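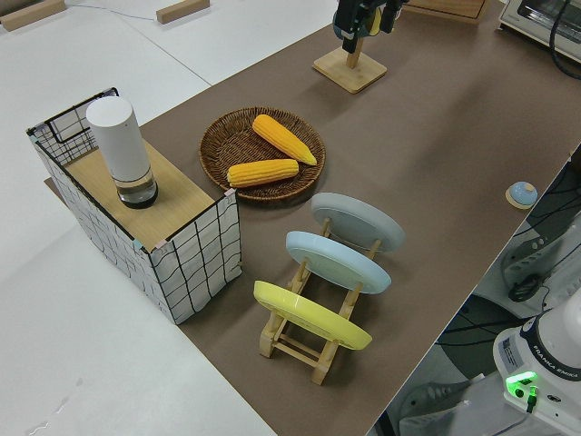

## Bukus vs. Zastell: we finally put the two grippers on the same chores

Monday, 05/10/2026

I've been bugging everyone about this comparison since September, so you can imagine how happy I was to get going! The plan is pretty simple. We take a Bukus gripper and a Zastell gripper, give them the same kitchen jobs, and run 100 tries of each job with each one. Corn in a woven tray, plates in a wooden rack, and a few other bits and pieces you'd find on any counter.

My money was on the plates being the hard part (thin rims, slick surface, all that). Nope! The corn is what's giving us trouble. Those bumpy cobs like to roll the second a finger touches them off center, and the Bukus fingers had to be slowed down 2 notches before I stopped wincing. The Zastell ones grab quicker but squeeze harder than I'd like, so we're still playing with the force limit.

Everything is running on the Koma controller for now. We have 824 tries logged so far, and 3 jobs still to finish, including the mugs, which I've been putting off because I can never pick a good angle for the handles. 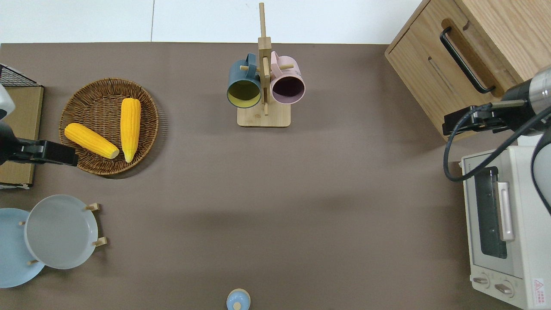

*Corn to the left, mugs at the back, and a gripper reaching in from each side.*

Next up is swapping in the Iwasaki controller and doing the corn all over again. I'll post the full numbers once both controllers have been through every job. If you've got a favorite finger pad for round, bumpy stuff, please send it my way, I'm all ears (sorry).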